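Flilport Hand-Held Collection Gripper

Walow sells the Flilport as a quick way to gather grasping examples for a learning system. We stock it, and we've used it enough to have doubts about "quick." The maker quotes 165 examples an hour. Our best hour was 74, on a bare floor with small parts.

What you get: two finger assemblies with ribbed orange pads, a wrist camera, a cable and the Pritar recording software. Weight is 500 grams without the cable. 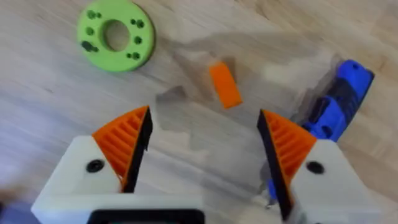 Wrist camera view, fingers open, small orange block ahead.

The view is good up close. Keep in mind that the fingers fill much of the lower half, and a part lying behind one of them is partly hidden. If your task depends on seeing long items end to end, add a second camera. The Kekana side mount fits and is sold separately.

Pritar throws out clips it considers too short. It dropped 146 of ours in January and we would have kept most of them. Turn the filter off in settings before you start.

Claims that a model trained on one floor will work on any other are Walow's. We haven't seen it.

Spare pads: in stock, sold in pairs
Returns: unopened only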